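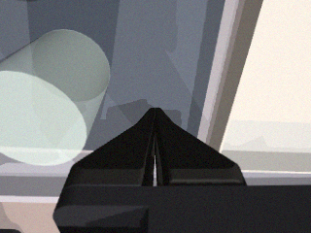

*Figure 4.1. A pale-green cylinder on a flat surface.*

## Chapter 4: How Much Does It Hold?

I learned to care about volume in June, in my aunt's kitchen in Florkeck, when I poured 200 ounces of plum syrup into jars that held 128 (yes, the floor was sticky for a week!). I'd measured how tall the jars were and never once thought about how wide.

So we'll start with the cylinder, the shape of soup cans, rain barrels and the old water tank at Favbridge. You already know how to find the area of a circle from Chapter 3. Multiply that by the height and you've got the volume, and I promise it stays that friendly for at least 30 pages.

Keep your compass handy, and leave your answers in terms of π until Section 4.3, where we'll fill the Favbridge tank on paper.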